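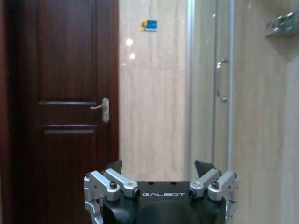
Issue 15, Sheet 23

RORKNESS HOUSE: INTERNAL DOOR CHECK
Inspector: Su-chen Man
Date: 21st January

Lever handle: returns to rest. Pass.
Backplate fixings: one screw turned a quarter. Pass.
Latch: engages at first push. Pass.
Hinges: top hinge dry, oiled. Recheck in June.
Gap at head: 3 mm. Pass.
Panels and rails: no splits. Finish worn in places, no action.
Closer (Radero): slams from half open. FAIL. Adjust valve, retest.
Threshold strip: lifting at one end. Refix.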